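Notes from the open day at Clikbridge, 8th March

Clikbridge opened its repair workshop for a day and showed two jobs with robot arms: sorting screws and working inside desktop computers. I went for the computers. Most of what the staff said applies just as well to an old tower on your own bench, so I wrote down the parts that are useful at home.

**Before you open the case**

- Shut the computer down, switch off the power supply at the back and pull the plug. Hold the power button for a few seconds afterward.
- Lay the tower on its side with the open side up. Parts go in straight down that way, and a dropped screw stays where you can find it.
- Touch bare metal on the case before you touch any part. A wrist strap is better if you have one.
- Take a photo of the cables before you move them.

**Give every part a place**

Mirsad Omerović, who ran the computer table, spends more time on the layout of the bench than on the arm. Each part has its own slot in a plate beside the computer, and it goes back to the same slot every time. At home a muffin tin or an egg carton does the job. Put the screws in the order they came out, left to right.

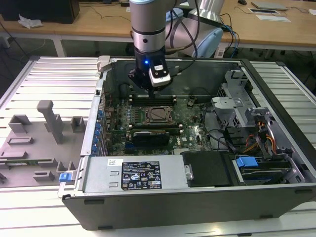 *The gripper over the memory slots. The gray plate on the left has the slots and holders for parts.*

**Memory sticks**

1. Open the latches at the ends of the slot. Some boards have a latch at one end only.
2. Hold the stick by its edges. Keep your fingers off the gold contacts.
3. Match the notch in the stick to the key in the slot. If they don't line up, turn the stick around. If they still don't, it is the wrong type.
4. Press straight down, one end and then the other, until the latches close. Don't rock it from side to side.
5. If it won't go in, take it out and look in the slot with a flashlight. Dust is a common cause.

Check the manual for which slots to fill first. With two sticks it is often every other slot.

**Cables**

Move loose cables out of the way before you start. Anouk Van Rooij used a strip of painter's tape to hold hers against the case and took it off before closing up. Pull on the plug, never on the wires. Large power plugs usually have a clip that has to be squeezed first.

**Dust**

Use short bursts of canned air and keep the can upright. Hold fan blades still with a finger. Leave the power supply closed, even if it is dusty inside. Blow through the vents from outside.

**If it won't start afterward**

Unplug it again and reseat the memory. Then try one stick at a time. Check that the main power plug is pushed all the way in.

The next open day is in May. Bring your own screwdriver if you want to try the practice bench.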